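About Trimine

Trimine helps schools, labs and small manufacturers plan and buy robot equipment. We don't build robots and we don't take commissions from the companies that do. Clients pay us a flat fee, and the fee is the same whether they end up buying a large system, a small one or nothing.

We started as a purchasing desk inside Flemer, a parts supplier, and became a separate company in December 2016. Our office and test room are in the Sallavier building, on the second floor.

Most budgets we see cover the arm and leave out the rest. Grippers, spare fingers, mounting, cabling, safety review, training hours and floor space all cost money, and they tend to come due after the purchase order is signed. We put them on one sheet before anyone asks for a quote — usually a 2-year plan with a line for each item.
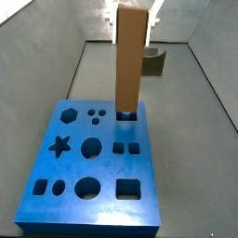 We also ask clients to name the task first. Putting a block into a matching hole needs a different gripper, and a different budget, than moving cartons. If the task isn't settled, we suggest renting for a term and deciding later.

Our planning worksheet is called Hao. It has 40 lines, and clients keep their copy when the job is done. To date we have completed 121 equipment plans. Our smallest clients have a single bench and one person to run it.

What we don't do: installation, repair, or grant writing. We can read a grant budget and tell you where the equipment numbers look short.

First calls are free. Please have your floor plan and power details ready.

Page last updated September 28, 2023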